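Ticket 159 - Grirnby cell, gripper stops before closing in bowl
Status: open, waiting for retest
Opened by: cell operator, Broltville
Date: December 30, 2020

Problem: On the bowl task the gripper goes down to the pick pose and then the close command ends too early. The controller reports "target reached" but the fingers are still open more than they should be. On flat table picks the same command works well. We see it only when the target is inside the bowl.

Setup: Grirnby cell, simulated twin, scene file Bugti 5. Wrist camera on. Close speed is the default one. Step limit for the close is 600.

What I tried so far:

1. Restarted the controller and loaded the scene again. No change.

2. Checked the joint zero of both fingers. Left was good. Right had a small offset in the config, left over from the old finger model. I set it to zero and saved. The close got a little better but it still ends early.

3. Raised the step limit from 600 to double. No change, so I put it back. The time is not the problem.

4. Moved the bowl away and put the same target flat on the table. Ran the close 69 times, all good. So I believe the finger drive itself is healthy.

5. Turned on the contact log. With the bowl in place there is a contact event before the fingers touch the target. The log gives only the body name "bowl", it does not say which finger link is touching. This is where I need help.

My guess is that the collision shape of the bowl is too simple. If it is one closed convex shape, the inside is solid for the physics, even when the render shows it open. But then the gripper should not go down at all, and it does go down - so I am not sure of my guess.

Wrist view at the pick pose, with the black and gold striped target in the bowl and the end of it between the fingers:

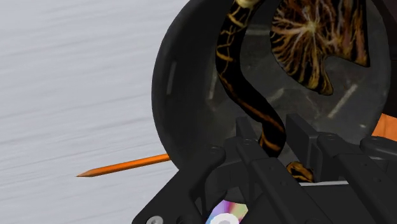 Kamran Janjua: Your guess is half right, I think. Please look at the approach settings. In Bugti 5 the contacts with the bowl are switched off during the descent and switched on again when the close begins. With a convex shape you would get exactly your log: free travel down, then contact at the first step of the close. Change the bowl to the decomposed mesh, keep contacts on for the whole motion, and run it again. Leave the right finger at zero, that correction was needed anyway. Also write the link name to the log, there is a flag for it in the Sedex plugin settings.

Thank you, I did not know about the switch in the approach settings. I found it and it is on, as you say. I will change the mesh first and the switch second, with one run after each, and put both logs in this ticket.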